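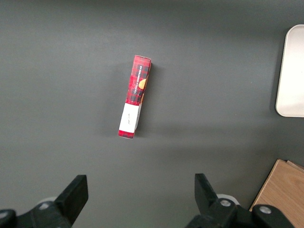 Vanilla shortbread in its red plaid box.

By Reinaldo Figueiredo, Grendeo
May

Hi from Gollutholm! I'm so happy to say our vanilla shortbread goes on sale at Courtois this month (yes, finally), and we've baked 2292 boxes to get things going. I've been eating the stuff for seven years and I still sneak one with my coffee. Stores that want a case can call Timothée Gilbert before 10 a.m.

Search Search for: Go
Contact | © Grendeo | Back to top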